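Sillasholm 婴儿配方粉工厂及 Drolleddale 母乳库参观记录

2020年5月5日 整理

参观在去年11月进行，两处地点相邻，安排在同一次行程里。先看 Sillasholm 的配方粉工厂开放日，再去 Drolleddale 的母乳库。笔记搁了几个月，中间补过两次书面提问，答复已并入正文相应位置。凡是现场看到的，写“看到”；凡是讲解人员或书面答复说的，写“厂方称”或“库方称”。没有核实过的数据不作评价。

一、Sillasholm 工厂

1. 入场和路线

开放日需要提前登记，登记表要填单位、职业和是否有一岁以下婴儿。最后一项不是必填，但表格上没有标明，只有打电话去问才知道可以空着。表格底部有一行默认勾选的“同意接收产品信息”，我取消了。同批到场的人里，有两位没有注意到这一行，回去以后收到了邮件。

参观路线是玻璃走廊，位于二层，从收奶区起，到包装线止。走廊与生产区之间有气密隔断，参观者不进入洁净区，因此不需要更衣，只戴帽子。走廊上不准拍照，手机要装进封口袋。讲解用耳机，有三种语言，中文版的术语不统一，“乳清蛋白粉”和“浓缩乳清”混着用，对照英文版才分得清。

2. 收奶与预处理

收奶区看到两个卸料位，当时只有一个在用。奶罐车到厂后先取样，做抗生素残留快检、酸度、冰点和感官检查，合格后才接管卸料。厂方称每车样品留存到对应批次放行之后再处理。走廊上的展板写的是“留存至保质期结束”，与讲解不一致。书面答复的说法是：留存到保质期结束的是成品样，原奶样只留到放行，展板将在下次更换时更正。

净乳、分离、标准化都在密闭管道内完成，从走廊上看不到什么，只有一块工艺流程屏，显示各罐状态。屏上有温度和液位，没有流量。预热杀菌的参数显示为 80 ℃，讲解人员补充说这是预热段，不是最终杀菌段。最终杀菌段的温度和保持时间不公开，理由是工艺保密。这个理由我不太能接受，杀菌强度的下限在法规里本来就有，公布设定值并不会泄露配方。

3. 湿法混合与均质

该厂采用湿法为主、干法为辅的工艺。乳糖、乳清蛋白、植物油在湿段加入，部分热敏性维生素和益生菌在干段加入。湿法的优点是混合均匀，微生物控制有一道热处理把关；干法投料在热处理之后，原料本身带进来的污染没有后续步骤可以消除，全靠原料验收和环境控制。讲解里对前一半讲得很详细，后一半只用了一句话。

我问干段原料的阪崎肠杆菌（克罗诺杆菌属）验收方案，厂方称每批抽样，按多份样品并样检验，供应商另附报告。抽样份数没有答。书面提问里又问了一次，答复为“符合适用标准”。

均质机是两级式，铭牌隔着玻璃看不清。蒸发器为降膜式，浓缩后的料液直接进干燥塔前的缓冲罐，缓冲罐容积不大，厂方称料液停留时间有上限，超时即排空并清洗。上限值未给。

4. 喷雾干燥

干燥塔占了四个楼层，参观者只能看到塔锥和流化床的一段。塔体由 Gunawan 供货，控制系统也是同一家。流化床分冷却段和筛分段，细粉回收后返回塔顶附聚。附聚的目的是改善冲调性，颗粒疏松多孔，下沉快，不易结团。

干燥区属于干清洁区，日常不用水。原因和前面说的微生物控制有关：克罗诺杆菌耐干燥，在干粉环境里可以长期存活，但要有水才能繁殖，所以干区进水是最大的风险。厂方称湿清洗只在计划停机时进行，清洗后要烘干并做环境涂抹，结果出来才恢复生产。走廊上能看到干区与湿区的分界，地面颜色不同，人员通道有换衣间隔开，物料走单独的传递口。空气压差表装在玻璃边上，读数朝外，干区对走廊为正压。这一处设计比较实在，参观者不用听讲解也能自己看出气流方向。

环境监测的布点图没有展出。我问的是干区地面和设备外表面的肠杆菌科检出情况，厂方称有趋势分析，阳性点位会加密取样，但不对外提供历史数据。

5. 包装与标签

包装线为罐装，氮气置换，残氧在线检测。罐体用 X 射线机检查异物，每班用标准测试块验证。看到操作人员做了一次验证，测试块放在罐顶位置，剔除动作正常。罐底和罐壁位置的验证没有看到，可能在别的时段做。

追溯系统名为 Ultulent，每罐一个二维码，从罐码可以查到批次、干燥开机时段和包装线。演示用的罐号尾数是 2,069，查询结果在大屏上显示，耗时很短。演示只做了由罐查批的方向，没有做由原料批号查全部成品的方向。召回时真正要用的是后一种。厂方称后一种功能也有，权限在质量部门，开放日不便演示。

标签是我此行主要想看的部分，展柜里摆了出口到不同市场的包装，正面差别相当大。有的市场正面只有产品名、月龄段和成分提示，背面有“母乳是婴儿最好的食品”一类的声明，字号达到规定；有的市场正面印了盾牌图形、脑部轮廓和“接近母乳”字样。同一配方，同一条线出来的粉，装进不同的罐。问为什么不统一按较严格的市场执行，厂方称各地法规不同，公司遵守当地法规。这是标准答复，在别处也听到过许多次。《国际母乳代用品销售守则》本身的要求是企业应当自行遵守，不以当地是否立法为前提，这一条在讲解和展板中都没有出现。

另外，一段和三段的包装主色、字体、图案几乎一样，只有右上角数字不同。三段产品在许多市场可以做广告，一段不可以，做三段广告时，看到广告的人认得的是整个系列。展柜把它们并排摆着，这一点比任何文字说明都清楚。

6. 开放日的附带活动

走廊尽头是活动厅。厅内有营养咨询台，坐着穿白色外套的人员，胸牌上写“喂养顾问”，没有写执业资格。我问是否为注册营养师或助产士，答复是“经过公司培训”。咨询台上有宣传册、冲调勺和印有系列标识的身高尺。宣传册前半部分讲孕期营养，后半部分讲“混合喂养的选择”，其中列了奶量不足的若干表现，如婴儿傍晚哭闹、吃奶间隔短、乳房不再有胀感。这些在正常哺乳过程中都常见，不能作为奶量不足的判断依据，可靠的指标是体重增长和排尿排便情况，册子里提到了体重，排在最后一条。

离场时每人发一个纸袋。我没有领，看了别人的：一本册子、一张会员登记卡、一条印标识的小毛巾。没有样品粉。厂方特意说明不发样品，符合要求。登记卡要求填预产期。

当地一所小学与该厂有合作，活动厅墙上挂着学生绘画，右下角印有产品系列的标识。赞助金额没有公开。

7. 实验室

实验室只开放外间，隔窗看到液相色谱和原子吸收各若干台，微生物室不在参观范围。外间墙上贴着能力验证的结果表，都是满意，时间较新。问不满意的结果是否也会贴，陪同人员说没有遇到过。

二、Drolleddale 母乳库

1. 概况

母乳库附设在一所妇幼医院的一层，规模很小，三间房：接待与筛查、处理间、冷冻库。没有开放日，需写信约时间，接待一次不超过 5 人。没有宣传册，没有纪念品，登记表只有姓名和单位。供给对象是早产儿和低出生体重儿，凭医嘱领取，不对外销售。

2. 捐献者筛查

流程是问卷、访谈、血清学检测，合格后发放吸奶和储存的书面要求。问卷涉及用药、吸烟、饮酒、近期输血和旅行史。血清学项目与献血相近，但有效期和复查间隔不同。库方称不合格的原因以用药为多，其中一部分属于暂缓，停药后可以再来。

捐献者在家冷冻保存，由库里的人上门收取，路上用保温箱，箱内有温度记录仪。到库后读取记录，超温的整箱不用于喂养。记录仪的数据我看到了一份，曲线平稳，有一处短时上升，对应开箱时间，已在旁边签注。

3. 巴氏消毒

采用 Holder 法，即低温长时间水浴加热后迅速冷却。水浴设备也是 Gunawan 的产品，型号较旧，与工厂那边显然不是一个量级。每批放一支装水的对照瓶，插探头，记录的是对照瓶中心温度，不是水浴温度。这样做是对的，瓶内升温滞后于水浴，按水浴计时会缩短有效时间。

混合方式为同一捐献者混合，不跨捐献者混合。好处是追溯简单，坏处是各批蛋白质含量差别较大，给早产儿使用时需要按实测值做强化。库里有一台母乳成分分析仪，每批测蛋白质、脂肪和乳糖，结果随瓶标签一起送病房。分析仪的校准记录装在机器旁边的夹子里，最近一次的签名潦草，日期可辨。

消毒前后各取样做细菌培养。消毒前超限的弃用，消毒后要求无生长。每瓶规格 100 毫升，玻璃瓶，盖子一次性使用。瓶子清洗后进灭菌器，灭菌指示条贴在记录本上，从前往后翻，没有缺页。

4. 冷冻与发放

冷冻库有两台立式冰柜，一台放待检，一台放已放行，门上分别贴黄签和绿签。断电报警接到值班电话。备用冰柜没有，库方称曾申请，尚未批下来。真出现故障时的预案是转到医院检验科的冰柜，已与检验科签了书面约定，约定的复印件贴在墙上。

发放用纸质登记，瓶号、批号、领取科室、领取人、时间。没有信息系统。库方问过 Ultulent 的报价，超出预算，没有下文。纸质登记的查询速度自然慢，我请对方由一个瓶号反查捐献者，又由捐献者查全部已发瓶号，两个方向都做了，翻了三本登记册，查全了。

5. 经费与赞助

这一项问得比较细。库方称人员工资由医院承担，耗材由地方卫生部门拨款，设备维修没有固定来源。过去有配方粉企业提出过捐赠分析仪，条件是在仪器和瓶签上放标识，库方没有接受，现用的分析仪是后来用别的款项买的。也有企业提出过资助培训，不要求标识，只要求派人到场讲一节课，同样没有接受。

医院本身的政策是病房不接受企业提供的样品、奶瓶和文具。我在走廊里看了一遍，公告栏上有一份挂历是药企的，与婴儿喂养无关，其他没有见到。产科宣教室的门锁着，没有进去。

三、对照

两处的任务和规模不同，不宜直接比较优劣，下面只列可以对应的项目。

温度控制。工厂有连续记录，公开的只有预热段；母乳库的记录方式原始一些，整本可以翻看。

追溯。工厂速度快，只演示单向；母乳库速度慢，双向均可核对。

微生物。工厂的关键风险在干区和干法投料，参观者能看到隔离措施，看不到数据；母乳库的关键风险在消毒后的操作和解冻环节，取样结果可以看，解冻在病房进行，不归母乳库管，此次没有看到。

信息提供。工厂的标签和宣传册按市场区别对待，活动厅收集预产期；母乳库不做面向公众的宣传，知道它的人也因此很少，捐献者主要靠助产士口头介绍。这后一点是实际困难。配方粉的信息随处可得，捐奶的信息要打电话到病房去问，产妇出院以后基本就问不到了。

四、未答复的问题

向工厂提出而未得到具体答复的：最终杀菌段参数；干段原料的抽样份数；干区环境监测阳性情况；喂养顾问的资格要求和培训内容；会员登记信息的保存期限及是否转给经销商；学校合作的金额。

向母乳库提出而未得到答复的：设备维修的年度支出，对方说要问财务，后来没有回信。

五、给后来参观者的几点提示

去工厂前先把问题写成书面，带两份，留一份给对方。口头问的容易得到口头的回答，事后对不上。登记表上可以不填的项目不要填。耳机选英文版，术语准确一些。标签展柜在路线后段，停留时间短，可以向陪同人员要求多留一会儿，我们那一批提出后是同意了的。

去母乳库要避开上午的处理时段，那时工作人员进了处理间就不出来，外间没有人接待。查登记册之前先说明不抄录姓名。
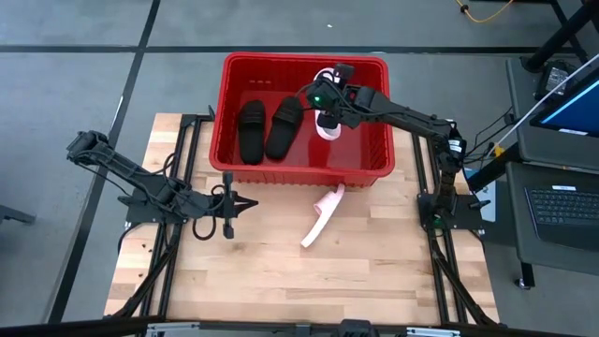
工厂方面的第三次书面提问已经寄出，内容限于杀菌段参数和会员登记信息两项。母乳库的解冻环节需要另向病房申请，目前医院暂停接待外来人员，恢复后再约。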